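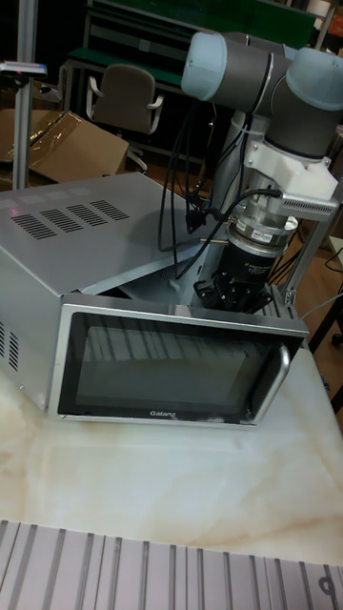

July 1, 2024
Jollera open day, Drallden site. Notes for the Bevan group.

Main item was the microwave door. Arm with a force-torque sensor at the wrist, black gripper, fingers go in at the top right corner of the door where there's a gap to the cabinet. It leaves the handle alone. I asked why and got an answer about "general contact strategies." My guess is the curved handle gives them grief. Not confirmed.

Saw 4 runs before the group was moved along. Three opened. On the other one the fingers slid off and somebody hit stop. The slide deck says 46 openings out of 61 in their January tests, then a later page says "over 1,000 trials" with no success figure next to it. Asked for the breakdown. They'll "follow up."

Things I wanted to know and still don't:
- does the oven get moved between runs? It didn't while I was standing there
- force limit at the fingers. They had a plot on the laptop, no units on the axis
- what happens with a stiffer latch, or a push-button door
- who resets it. A person closed the door every time I saw

Cables hang off the wrist in long loops over the top of the oven. I'd want those tied down before anyone runs it overnight. Ours snagged on less than that.

Cycle time by my watch was 44 seconds on the best run, start of motion to door open. Tatgate's old fixed-position rig was faster, though it had the door location typed in by hand so not a fair comparison.

Not recommending we buy in yet. Ask again once they send the force logs. Parking slip is in the folder, needs claiming.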